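In my opinion a small cabinet beside the bed needs only one drawer. When I moved to Pillumico, I bought one with three, and in May all of them were full of old receipts.

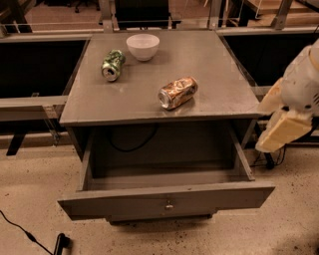 A single drawer makes you decide. Empty cans go out in the evening, a bowl goes back to the kitchen – and the drawer keeps only what you use at night. My neighbor Hortensia Taipe disagrees with me. She says that people need a place for their mess.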